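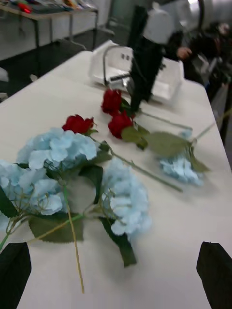

2 min read

Sorting and Storing Artificial Stems: Project Report
Paraschiva Barbu and Davina Pollock, Istthorpe

1. Purpose

The Florkia display set is made of artificial flowers that are used many times in a season. Stems come back mixed, and petals get crushed when heads are stacked. We wanted a fixed order for laying out, checking and arranging the stems on one table.

2. Materials

The work surface was a long white table. The flowers were pale blue hydrangeas and deep red roses, with a shallow white plastic tray for small parts. The stock list, kept in a spreadsheet named Toma, had 198 entries at the start of the project and 217 at the end, after the Arnivov box was added.

3. Method

All stems were laid flat before any were arranged. Hydrangea heads went down first – they take the most room, and their florets catch on each other if they touch. Roses were placed in the gaps. Each stem was then picked up singly, held near the middle, and checked for loose leaves, bent wire and split joints. 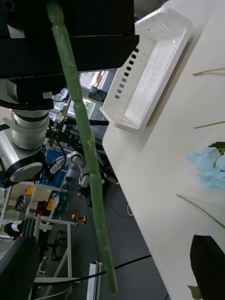 Stems that passed went to the arranging end of the table. Thin stems were kept parallel where possible, as crossed ones tend to drag their neighbors when lifted. Loose leaves were set aside and matched by shade at the end of the session.

4. Observations

The large hydrangea heads were the main source of delay. A head lying on its side hides its own stem, and the leaf under it is easy to pull off. Roses gave little trouble. The tray was useful for leaves but too short for full stems.

The two of us did not grade wear the same way. Davina rejected any stem with a visible bend; Paraschiva kept those that could be straightened by hand. From Wednesday on we used the second rule.

5. Changes for the next run

Mark hydrangea positions on the table with tape. Add a column for stem length to Toma. Find a longer tray – the current one can stay in use for leaves.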